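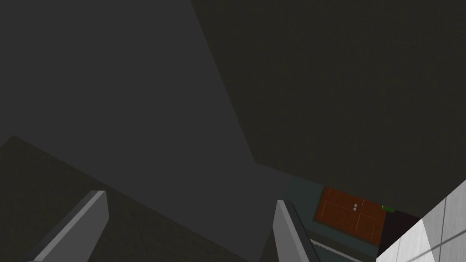 Chamado: Exportação do catálogo para em 34% e o arquivo PDF fica sem as últimas páginas
Produto: Zeswood Catálogo, versão para escritório
Aberto por: Dewanti Tambunan (Pitotby, setor de publicações)
Prioridade: média, depois alterada para alta
Estado: resolvido

Dewanti Tambunan, 9h12
Bom dia. Peço desculpa pelo meu português, eu o estudo há alguns anos, mas ainda escrevo devagar. Temos um catálogo de tecidos para a estação nova e precisamos exportar em PDF para a gráfica. A barra de progresso chega a 34% e fica parada. Depois de alguns minutos a janela fecha sozinha, sem mensagem de erro. Na pasta de saída aparece um PDF que abre normalmente, mas termina no meio do capítulo das lãs. Faltam o índice de cores e a página de contatos.

O que eu já fiz:
Reiniciei o computador.
Exportei para outra pasta, no disco local e não na rede.
Desliguei a opção "Incorporar todas as fontes". Com esta opção desligada a barra para no mesmo lugar.
Exportei um catálogo antigo, do ano passado. Este saiu completo.

Wayne Sutherland, suporte Zeswood, 9h40
Olá, Dewanti. Obrigado pelo relato, está bem claro. Pode me enviar o arquivo de registro? Fica em Ajuda > Pasta de registros, com o nome exportacao.log. Pode também dizer se o catálogo novo foi criado a partir do antigo ou de um modelo vazio?

Dewanti Tambunan, 10h05
Anexei o registro. O catálogo novo foi duplicado do antigo pela minha colega Yanti Sembiring, e depois ela trocou os textos e acrescentou o capítulo das lãs. Este capítulo não existia antes.

As últimas linhas do registro são estas:

capítulo 3: início
capítulo 3: estilo de parágrafo "Legenda pequena" encontrado
capítulo 3: fonte Nitivetti Light solicitada
capítulo 3: aguardando resposta do gerenciador de fontes

Depois não há mais nada escrito.

Wayne Sutherland, 10h31
Ajudou bastante. O programa pede a fonte Nitivetti Light e fica esperando. Por favor, faça este teste: abra o catálogo, vá em Texto > Fontes usadas e veja se há algum sinal de aviso ao lado de Nitivetti Light. Se houver, substitua por Nitivetti Regular somente numa cópia do documento e exporte a cópia.

Dewanti Tambunan, 11h02
Não há sinal de aviso. A fonte aparece como "instalada". Fiz a cópia com Nitivetti Regular, como foi pedido, e a exportação terminou em menos de um minuto, com todas as páginas. Mas não podemos mandar assim para a gráfica, porque com a Regular as legendas ficam mais largas e quebram em duas linhas nas tabelas de composição.

Adi Tarigan, informática Pitotby, 11h20
Entro no chamado a pedido da Dewanti. Verifiquei a máquina dela e a da Yanti. Na máquina da Yanti a exportação funciona com a fonte Light. A diferença que encontrei: no computador da Dewanti a Nitivetti Light está instalada duas vezes — uma para todos os usuários e outra somente no perfil dela. Os dois arquivos têm tamanhos diferentes. Ainda não removi nada, prefiro esperar a orientação de vocês.

Wayne Sutherland, 11h48
Adi, muito bem visto. É muito provável que seja esta a causa. Sugiro esta ordem:

1. Fechar o Zeswood Catálogo e qualquer outro programa que use a fonte.
2. Guardar uma cópia dos dois arquivos de fonte.
3. Remover a versão instalada no perfil do usuário.
4. Apagar o conteúdo da pasta "cache-fontes" dentro da pasta de dados do programa. Não apagar a pasta em si.
5. Reiniciar e exportar.

A primeira abertura depois do passo 4 demora mais que o normal. O programa reconstrói a lista de fontes e a janela pode ficar branca durante este tempo.

Adi Tarigan, 13h15
Feito. No passo 3 o sistema dizia que a fonte estava em uso, mesmo com tudo fechado. Precisei reiniciar uma vez antes de remover. Depois continuei normalmente.

Dewanti Tambunan, 13h37
A exportação chegou a 100%. O PDF tem o índice de cores e os contatos, e as legendas estão na fonte correta. Fica uma dúvida: na página 24 o traço longo nas legendas sai um pouco mais curto que na tela. Isto é do mesmo problema?

Wayne Sutherland, 14h10
Não é do mesmo problema. O visualizador da tela arredonda a largura deste caractere quando o zoom está abaixo de 100%. Amplie a página no programa e compare de novo com o PDF, os dois devem ficar iguais.

Dewanti Tambunan, 14h22
Comparei com zoom de 100% e estão iguais. O arquivo já foi para a gráfica Oei, e o senhor Endang Oei confirmou que abriu sem problema. Pode fechar o chamado. Muito obrigada aos dois pela paciência.

Wayne Sutherland, 14h30
Fechado. Causa registrada: fonte duplicada no perfil do usuário. Encaminhei um pedido à equipe de desenvolvimento para que a exportação mostre uma mensagem de erro quando o gerenciador de fontes não responde. Se a parada voltar, basta responder neste mesmo chamado com o registro novo em anexo.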